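Two-finger vs. adaptive gripper for kitchen stuff – is it worth swapping?

Posted in Grippers & End Effectors

Sabina Jireš
Member

Hi all, hoping somebody has been down this road. We have two small white arms bolted to one table, and we've been trying them on kitchen jobs: bowls, mugs, putting things up on a rack and taking them off again. Right now both arms have plain parallel grippers with flat pads. Bowls are fine. Mugs are fine if you come in from the side. Anything round and heavy with a handle is making me crazy. It rolls a little as the fingers close, the arm ends up holding it crooked, and then whatever I planned for the next step is wrong.

I have a loaner of the Vordale adaptive fingers until the end of August and I can't decide if I should spend the time mounting them. The person I sit next to swears it's a camera problem and that fingers won't fix it. We run one fixed camera looking down at the table and nothing on the wrist. Has anyone compared the two on the same objects? And did you have to redo your tool settings completely, or just the length? I'd rather not lose a whole week to this if I can help it.

Américo Figueiredo
Regular

I did almost exactly this comparison in spring, so let me dump what I remember (sorry, long).

Our setup was the flat pads against the Melow soft fingers, same arm, same table, same controller. I ran 300 grasps with each one, which took forever and I don't recommend it. You'll know a lot sooner than that. The flat pads dropped or twisted the object in 190 of theirs, but please don't read too much into that number, because I was picking on round things deliberately. On boxes and bowl rims I could hardly tell the two apart.

With round things the soft fingers were better for me, mostly because they didn't push the object away at first contact. But they're worse at thin handles! They wrap over the handle and you lose track of where it is. If your next step is hanging a mug on a hook, that matters a lot more than a clean pick. I ended up keeping the flat pads for mugs and soft for everything else, and yes, that means changing fingers, and yes, I've lost screws under the table doing it.

Before you mount anything, try one cheap thing. Slow down just the last bit of the close and let the arm go slightly compliant while the fingers come together. On our controller that was two settings, and it got rid of maybe half of the crooked grabs. I felt pretty silly after weeks of blaming the hardware.

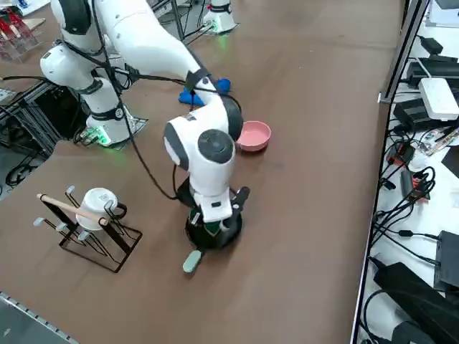 Aurora Pinheiro
Moderator, runs the test bench at Jandero

Jumping in with our own table, where the gripper has the green piece pinned down next to the pink bowl. We keep the mug rack within reach of the same arm so that one run can cover a grasp from above and a hang. I'd suggest the same to you, Sabina. If you only test picks, you'll choose the gripper that's good at picks, and then the hang will surprise you.

On the camera thing, your neighbor is partly right. A fixed view is great until the forearm comes in over the table, and then you've lost whatever is behind it, usually at the exact moment you care about. We tried a wrist camera with a Mansour mount for a while. It helped with handles. It also added a cable, and the cable caught on the elbow every time the arm folded up, so budget an afternoon for routing – go along the links, leave slack at each joint, and jog every joint to its limits by hand before you trust it.

About the tool settings: no, length alone won't do it. Redo the tool center point and the payload. People skip the payload since the fingers are light, and then the arm sags or drifts whenever it's in compliant mode and they blame the fingers. It's a ten-minute job on most controllers.

My order would be:

Américo's slow close first, with what you have now.
Then 6 objects, the same ones every time, with their start spots marked on the table in tape.
Then swap the fingers on one arm only and leave the other arm alone so you've got something to compare against.

4 good objects will do if you can't find 6, but make sure at least one has a handle that sticks out at an odd angle.

Dehua Liang
New member

Same problem here, I just put grip tape on the flat pads. Works ok. Gets dirty fast.

Sabina Jireš
Member

Thank you! Tried the slow close this afternoon and it's already less crooked. Grip tape is next, and then I'll mount the Vordale set on the left arm. Américo, which two settings were they on yours? Mine has a "soft approach" box and I can't tell if it's the same thing.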